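Print this page | E-mail this page

March 2022
By Lakshmi Thomas

Lecture 5: What the Robot Costs After You Have Paid for the Robot

Last time we did purchase price, and several of you left looking relieved, as if the hard part were over. Today is the rest of the budget. Bring your Sinderthorpe worksheet, the one with the empty right-hand column. We are going to fill in the right-hand column.

Start with the quote. A quote for a humanoid will have one large number near the top and a lot of small type under it. Dedach and Zollow, our two vendors for the case, both do this. Dedach includes hands in the large number. Zollow lists hands as an "end effector option," so a careless buyer can sign for a very expensive walking torso with nothing on the ends of its arms. Someone in last February's section did exactly this on the practice bid and then defended it for ten minutes. Read the line items.

Hands deserve their own row anyway. They are full of small parts, they go near objects for a living, and they get bumped. In the Sinderthorpe plan, put in a spare. If you have two arms and plan to use one, say so in writing, so that you can argue later about whether the second hand had to be bought in year one.

Next, the room. People budget for a robot the way they budget for a laptop, and then it arrives and needs somewhere to stand. Count floor area, power, overhead clearance and a work surface at a sensible height. A plain desk will do for tabletop tasks. Buy the desk last, after you know the reach of the arm, or you will own a desk and a disappointment.
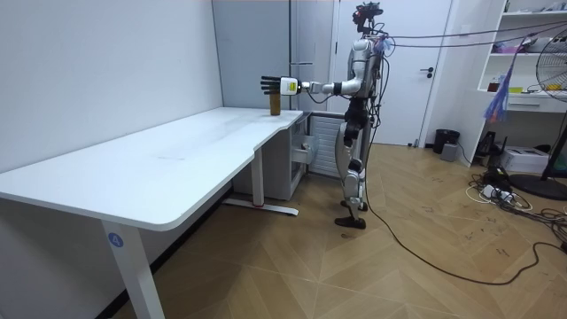

Lakshmi Thomas

One cup, one open hand, one entire humanoid. Keep that ratio in mind when a vendor talks about throughput. Then look at everything in the room your worksheet doesn't have a row for yet. There is a cable trailing off the back of the robot and across the floor, and there are more lines overhead. There are power strips down by the shelves. Half of you had "cabling" under miscellaneous, and the other half didn't have it.

My rule for the worksheet is that anything you could trip over gets a row.

Now the object budget, which always gets a laugh. The practice case allows $439 for cups, bottles, boxes and other things to be picked up, put down and knocked over. It sounds like a lot of cups. Students who cut it to zero and plan to "use what's in the kitchen" should consider what the kitchen will say. Buy duplicates of anything you want to test twice, and write down where you bought it, because stores change their cups without consulting you.

Staff time is the row that sinks most plans. The Rao method (chapter handout, second page) asks you to estimate hours of setup, hours of supervised running and hours of putting things back where they were. Nearly every draft I grade has the first two. For Sinderthorpe, assume 23 staff hours a week and split them three ways. Show the split. If your third number is smaller than your first, be ready to explain yourself.

Floors, walls and furniture go under wear. Allow about $1000 for the year. You may think this is high, and you may be the one to tell the landlord.

For next week:

Finish the right-hand column. No row may be called "other."

Write one paragraph comparing the Dedach and Zollow bids with a spare hand added to each. Use the same delivery terms for both, please. Comparing one with shipping to one without is how Zollow wins.

Mark every cost as once, yearly or "when it breaks." If you have nothing in the third group, look again at the hands.

Bring a printed copy. The projector in our room is also in the "when it breaks" group.

Last updated: week 5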